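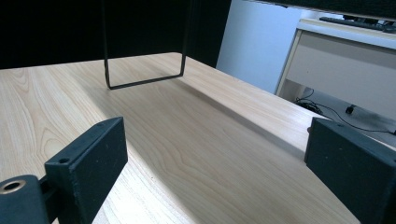

Care of Light Wood Tables in Shared Rooms

The following guidance has been prepared by the furnishings office at Wostau for residents and staff who use the common rooms. It applies to tables in maple, birch, ash and similar pale woods, whether solid or veneered. Residents who bring their own furniture may find it useful as well.

Routine cleaning

Dust the surface with a dry, soft cloth before using any moisture. Grit left on the wood will scratch the finish once it is rubbed with a damp cloth. For ordinary marks, use lukewarm water with a few drops of dish soap. Wring the cloth out well, work along the grain, and dry the surface at once with a clean towel.

Scouring powder, melamine sponges and window cleaner should not be used on any table. Spray polishes containing silicone are also to be avoided. They leave a film that interferes with later refinishing, and tables treated this way have had to be stripped at considerable cost.

Sunlight

Pale woods change color under strong light. Maple tends to turn yellow, while some stained finishes fade. The change is gradual and is usually noticed only when a runner or tray is lifted after a long period in one place.

Tables near south-facing windows should be turned end for end every September. Blinds in the reading room are to be lowered by 2 in the afternoon during the summer months. Mats, trays and lamps should be shifted from time to time so that the surface ages evenly.
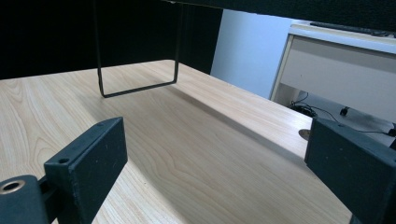
Heat and water marks

A white ring generally means that moisture is held in the finish and has not reached the wood. Leave the mark alone overnight, as many rings fade without treatment. If the ring remains, lay a dry cotton cloth over it and pass a warm iron, without steam, across the cloth for a few seconds at a time. Check the surface after each pass.

A dark ring means that water has reached the wood itself. Do not attempt to bleach it. Report the table to Hermenegildo Zamudio in the furnishings office, who will arrange for an assessment.

Items left on the table

Metal canisters, tins and planters can mark a pale surface if their bases are damp or rough. Wipe the base before setting the item down, and fit felt pads where it will remain in place. Rubber feet should be checked with particular care, as some types react with lacquer and leave a stain that cannot be wiped away. Lift objects when moving them. 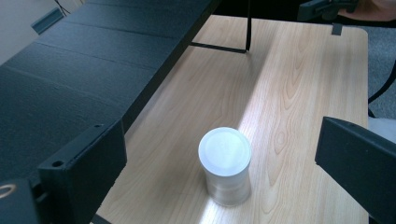 Short metal container with a white lid on a pale wood tabletop.

Waxing

Lacquered tables do not require wax. Oiled tables may be waxed twice a year with a clear paste wax. Apply a thin coat, wait 13 minutes, and buff with a lint-free cloth. Excess wax collects dust and dulls the grain.

Minor scratches

Fine scratches in an oiled finish can be rubbed lightly with a matching oil on a soft pad. Scratches in lacquer, and any chip along a veneered edge, should be left to the workshop. Loose pieces of veneer should be placed in an envelope marked with the room number and handed in with the repair request. Vojtěch Kollár receives requests at the workshop counter until 7 in the evening.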